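Can a Robot Fold Your Laundry Yet?

Robots can weld cars and vacuum rugs. So when will one do the really boring stuff, like folding a mountain of laundry? People are working on it right now, and it's a great puzzle!

You learned to fold a towel when you were little. For a robot, cloth is one of the trickiest things in the world. A block keeps its shape when you pick it up. Cloth flops and bunches, and it can land a different way every time. Two arms help a lot, just like your two hands do.

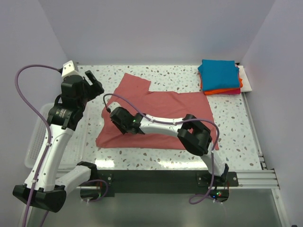 Finding the corner

Try this at home. Put on thick mittens and pinch just the corner of a washcloth, using only two fingers. Hard, right? A robot's gripper often has two stiff fingers and can't feel the way your skin does, so it leans on cameras to find the edge.

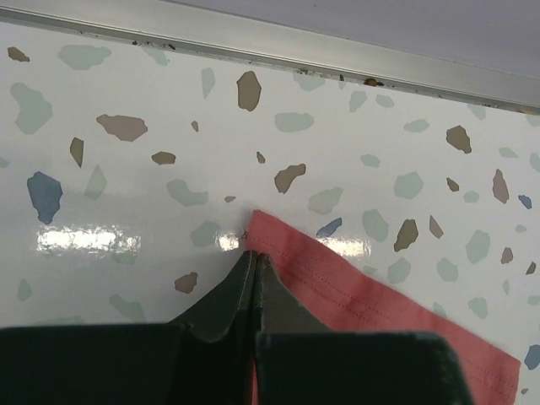
If it pinches too high, it grabs air. Too low, and it pokes the table! Then it has to back up and try again, which is how robots (and kids) get better at things.

So, can they do chores yet? Sort of! Some robots can fold simple, flat things, slowly. A whole basket of inside-out socks and hoodies is still a big challenge, so you'll be on laundry duty a while longer.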